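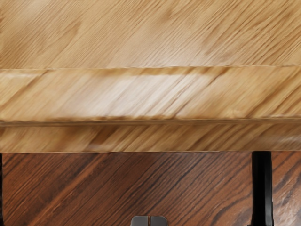 Nazmiye Öztürkmen replied:
I'd skip the tasting pass at Skuston this year and just pay stall by stall. We did the pass last time and my sister was full after four plates, so most of it went to waste. The small plates are small but they are fried, if you know what I mean.

plollow_pete replied:
Disagree! I got the pass and went both nights — you don't have to use it all in one go. It was $21 and I ate like a king. The dumpling people by the gate alone were worth it (get the pumpkin ones, with the brown butter, and ask for extra chili).

Nazmiye Öztürkmen replied:
Both nights, sure. Most people go once, park once, and go home. Anyway the dumplings were lukewarm when I had them.

lindsay_d replied:
Lindsay Donnelly here, I run the flatbread stall with my cousin, so take this with a grain of salt. Pass holders are great for us on the slow night and a bit of a headache on the busy one, when the line gets long and everybody is hunting for the right coupon. If you're coming on the second night please tear them before you get to the counter, I beg you. We're doing the lamb again and a new one with beets and walnuts that I'm way too proud of.

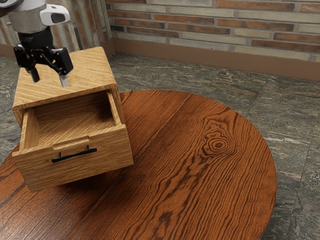
Re: Parking and getting there

ashby_eats replied:
Is the Ashby shuttle running? I read May 2021 on the flyer for the new bus times but the festival isn't till June, so I don't know if they still apply.

plollow_pete replied:
They do. It's the 118 and it drops you at the feed store, then you walk down the hill. Last one back leaves before the music ends, which I found out the hard way with a tray of baklava in my lap.

kettlecorn4ever replied:
Just drive. The field lot holds plenty of cars and it was 2 dollars. I never understand the shuttle people.

ashby_eats replied:
Some of us like a beer with our food, kettlecorn.

lindsay_d replied:
Ha, fair. If you do drive, come early. They're expecting 1,000 people a night and that lane is one car wide past the church. I bring the dough over in the afternoon and even then I end up backing into somebody's hedge to let the ice truck by.
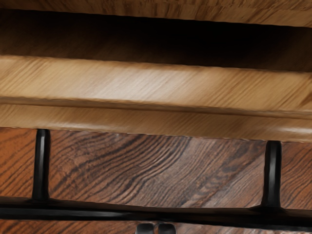
I should also say the Kosidance tent has moved, it's next to the coffee now. They do the dance lesson first and then the soup, and the soup goes fast, so don't stand there chatting like I did. Lentil with mint and a lot of lemon. I asked for the recipe and got a smile and nothing else.

Nazmiye Öztürkmen replied:
Okay, the soup I'll come back for. But I still say no pass. Save me a beet one, Lindsay?

plollow_pete replied:
Come both nights and you'll change your mind — I'll be at the dumplings.

Contact the moderators | © Plollow Food Board | Back to top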